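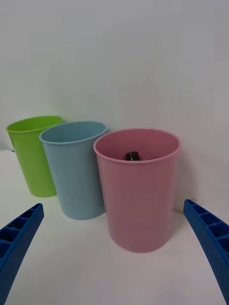
*Green, blue and pink cups on the bench, and something small and dark in the pink one.*

Ketsara Petchrat wants to talk about dishes. I came with a list of questions on warehouses, wages, all that. She waved it off before I'd found a pen. "Ask me if it can clear a table," she said. "Everybody gets to it in the end anyway."

So, can it clear a table?

"Some tables. Slowly. If I know the table."

She runs the handling bench at Dranwood, a small outfit that tries out arms and grippers on ordinary chores and then tells the people who might buy them how it went. Before that she spent six years on the floor at Rarnport, which packs housewares, and she still talks like a shift lead. Short sentences, eyes on the clock. We had most of an afternoon in July and she kept checking how much of it was left.

The chore on her mind is tidying up. Cups, bottles, the stuff left on a counter when people walk away from it. At Rarnport there was a break room with a long counter, and cleaning it was the last job of every shift. "I hated it. Everyone hated it. Four minutes if you were fast. I remember thinking, this is what I'd give to a machine, not the packing. I liked the packing."

How long would a machine take on that counter now?

"I won't give you a number for the counter. I'll give you a number for a cup." She pulled up a sheet. The last full run she's happy with was 356 pickups, all of single cups, standing upright, with clear space on every side. The arm got 153 of them right on the first try in the first version of the setup. She reads this out flatly, no wincing. "Less than half. Then we changed the approach angle and it got a lot better. But you asked can it do chores. Well, that was a cup alone on a table, and it started at less than half."

What went wrong in the others?

"Rims. It came in too high and pinched the rim and the cup rolled out. Or too low and it shoved the cup along. A light cup just goes. You and I don't notice we're steadying it with a finger. The gripper has to be told, or it has to have learned it from somewhere."
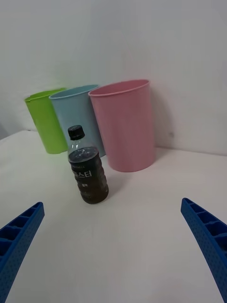 Clutter is the real subject, the way she tells it. One object is a demo and four objects is a kitchen, and the step between them is much bigger than buyers think. Things hide each other. Put a drink bottle in front of a blue cup and from the gripper's side most of the lower half of that cup is gone, and the lower half is where you'd like to know how close you can get. "You know there's a cup down there," she says. "You've seen a cup before. You fill in the rest and you don't even feel it happen. The system might fill it in too, or it might decide the cup is a funny short shape floating behind a bottle. I've had both in one morning."

I asked whether more cameras fix this. She made a so-so motion with her hand. A view from the wrist is good up close, a view from the side is good for the layout, and having both helps. It doesn't get you out of deciding what to move first. "People move the thing in front. Always. Watch somebody clear a table, they start with whatever's nearest to them and the problem kind of dissolves. A machine that goes for the pink cup because pink is easy to find, that machine knocks over the bottle."

Has it knocked over the bottle?

"Not a full one. Lately." First laugh of the day.

She's softer on soft fingers than I expected. The blue ones, with the open ribs, that give a bit around whatever they close on. She used to think they were a gimmick. Now she says they've saved her more time than any software update, since a small error in where the hand ends up doesn't have to mean a dropped object. Bottles especially. A bottle has a waist or ridges or a shoulder, and a hard flat jaw picks one spot and hopes.
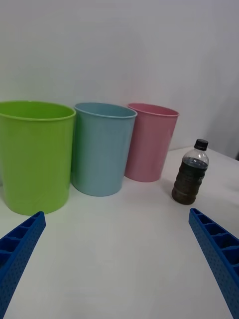
Still, she would not put one in a house. I pushed on that a little. There are companies promising home helpers pretty soon, and she gets calls from them. Brello, who she's done bench work for, would like her to say something kinder. "They're nice people. They ask me every time, is it ready for the home, and I ask them which home. Yours? With the dog? Fine, send me the dog."

What about a shop floor, then?

That she takes seriously. A shop floor repeats. Same cup, same shelf, same light if you pay for the light. She figures a sorting station that handles one family of containers could be run today by a pair of arms with a person walking by now and then. She has quoted one, for Thongsuk, a chain of lunch counters that washes its own tumblers in a central kitchen. Their busy day is 970 tumblers. A person does the sort in about 60 minutes, she says, and the arms would need most of the night.

"And that's okay! Nobody's there at night. That's the part people don't picture. They want it to be as fast as a person standing next to a person. I'd rather have it be slow at 3 a.m. and finished by six."

Did Thongsuk buy it?

"They're thinking. They also asked if it could do the lids." Long pause. "It can't do the lids."

Lids lead us to caps, and caps take up a good twenty minutes I won't transcribe in full. The short of it: holding a bottle upright is one skill, unscrewing it is another, and the second wants two hands that agree with each other. One holds, one turns. Both have to know how hard. She has two arms on the bench and says that on a good day they behave like coworkers who've met once. Half her time goes into teaching one of them to stay out of the way and wait. Waiting is harder to teach then moving, she says, because there's so little of it in the examples. People demonstrating a task by hand don't like to sit still either.
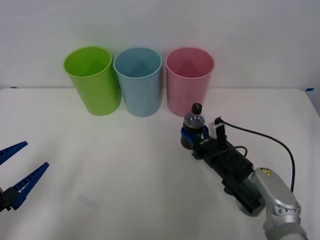
## On who does the work after

I asked the wages question finally, standing up, coat on. Would the job at Rarnport, the counter, the last ten minutes of the shift, go away?

"The counter? I hope so. The person, I don't know. At Rarnport the person who did the counter also noticed when the fridge was leaking, and who was having a bad week. I don't have a test for that."

She did think smaller places would feel it later than big ones. A cafe with one sink isn't going to bolt an arm down. A central kitchen might, and then somebody has to load it and wipe it and restart it when it stalls, and she worries that job will be written up as nothing much and paid that way. She's asked Thongsuk to put a name and a rate on it before they sign anyting. They said they'd look.

Last question, the one I'd meant to open with. What would she let a machine do in her own kitchen, this year?

"Put the cups away. The plastic ones. While I'm in the room." She was already walking back to the bench. "And I'd still do the bottles myself."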